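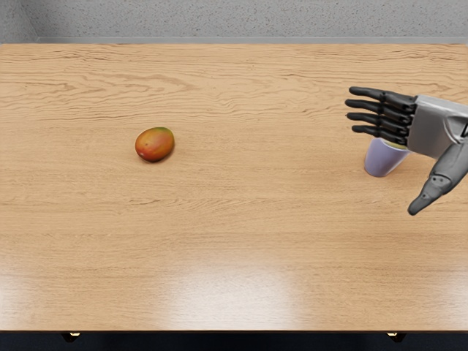 Rello wall-hung basins, anyone had one more than a year?

tapwasher
Quoted 724 for the Rello basin and bottle trap, fitting not included. The brochure says the glaze "repels limescale for life". We're in a very hard water area and I've heard that one before. Does it do anything?

Hendrik Verstraete
Had ours since January last year. It gets limescale. It wipes off easier than the old basin did, I'll give it that, but "repels" is pushing it.

grout_expectations
Easier because it's new. Come back in ten years. Every glazed basin is easy to wipe when it's new.

Hendrik Verstraete
Possibly. The old one was 14 years old so it's not a fair test.

Mandla Botha
I fit bathrooms and I'd worry more about the wall than the glaze. What's it going on? Plasterboard with nothing behind it will not hold that basin with somebody leaning on it.

tapwasher
Stud wall. The showroom said the brackets were fine for any wall.

Mandla Botha
Then the showroom can come and fit it. You want timber between the studs, or a proper frame. Allow a day for that before you tile.

soapdish76
Disagree about the frame, bit of overkill for a small basin. Decent ply across two studs did mine and it hasn't budged.

Mandla Botha
How small? The Rello is the wide one.

soapdish76
Ah. Mine's a cloakroom one. Fair enough.

grout_expectations
Has anyone seen the lifetime guarantee written down? I asked Fledemel about theirs and it was void if you used any cleaner not on their list. The list had one cleaner on it, and they sold it.

tapwasher
Just looked. Page 76, "subject to suitable water conditions". Doesn't say what's suitable.

Hendrik Verstraete
Not yours, I'd guess.

tapwasher
Going to ask them in writing and get a price for the timber. With that and fitting it'll be almost 1000 and I'm not paying that on a maybe.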